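Barnitz Stacking Bowls: Set-up and Use
Section 4: Stacking, unstacking and storing

Read Section 3 (First wash) before you stack the bowls for the first time. The steps below apply to all bowls sold under set number 1214, in every colour. Lids are covered in Section 6.

4.1 Before you start

Clear a space on a flat, smooth surface. A table or worktop is suitable. A draining board is not, as the ribs will tip the bottom bowl.

Check that each bowl is clean and dry inside and out. Run a finger round the rim. If you feel a nick or a rough spot, put that bowl aside and see Section 8, Replacement bowls.

Peel off any paper labels left on the bases. Glue that stays behind can be taken off with a little cooking oil on a cloth, then washed away with warm water and washing-up liquid.

4.2 Stacking

1. Set the bowls out upright, with a gap between them wide enough for your fingers.

2. Choose one bowl as the bottom of the stack and place it where the stack is to stand. Leave it empty.

3. Pick up the next bowl by the rim, with one finger inside and the thumb outside.

4. Bring it over the bottom bowl. A slight tilt is fine at this point and makes it easier to see where the base is going.

5. Lower the base into the opening, then let the rim come level.

6. Let go. The bowl should settle under its own weight.

7. Look at the rims from the side. They should show as even bands. If one side sits higher, lift the top bowl out and lower it again.

8. Repeat steps 3 to 7 for the rest.

Note: The bowls have rounded bases and will rock slightly when pushed. A stack that rocks and comes back to rest is safe to leave. A stack that leans is not.

CAUTION: Do not press down on the top bowl to make it fit. Pressing wedges the walls together, and a wedged bowl is difficult to get out without marking it.

CAUTION: Do not stack bowls that have come straight from the dishwasher. Leave them until they are cool to the touch.

4.3 Moving a stack

Use both hands, one under the base and one steadying the side. Do not lift a full stack by the rim of the top bowl. A single bowl may be carried by its rim, provided that it is empty.

4.4 Unstacking

1. Hold the lower bowls still with one hand.

2. Take the rim of the top bowl and lift it straight up.

3. If it does not come away, ease it a quarter turn and try again.

4. If it is still stuck, stand the stack in warm (not boiling) water for a few minutes, keeping the water level below the top rim. Do not use a knife or a spoon handle as a lever.

4.5 Storing

The base of a single bowl will pass through a cupboard opening 130 mm wide only if the bowl is tilted, so allow at least 200 mm for a stack. Allow a further 34 mm of height above the top rim to get your hand in. Keep the stack away from the edge of the shelf and do not use the top bowl to hold jars or tins.

For the Oton shelf insert, follow the sheet packed with the insert. The Hulance drawer divider is too shallow for these bowls.

Matte bowls pick up dust when stored on an open shelf. Wipe the top bowl with a damp cloth before use, or turn a clean tea towel over the stack.
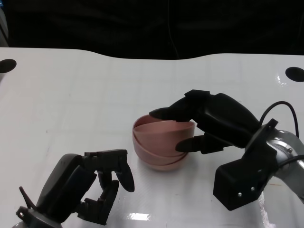
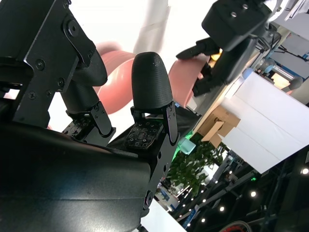
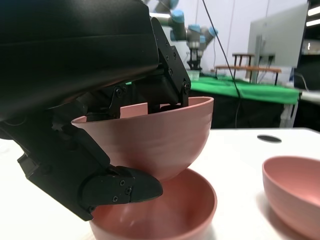

Fig. 4. Stacking. First picture: bowls nested one inside another, upper rim slightly tilted. Last picture: a bowl held by the rim over the next one (steps 3 and 4).

4.6 Spare bowls

Single bowls can be ordered from Stępień, the distributor, quoting the set number and the colour. Questions about this section go to Maeve Keane at the same address. Orders placed in July are sent out in August.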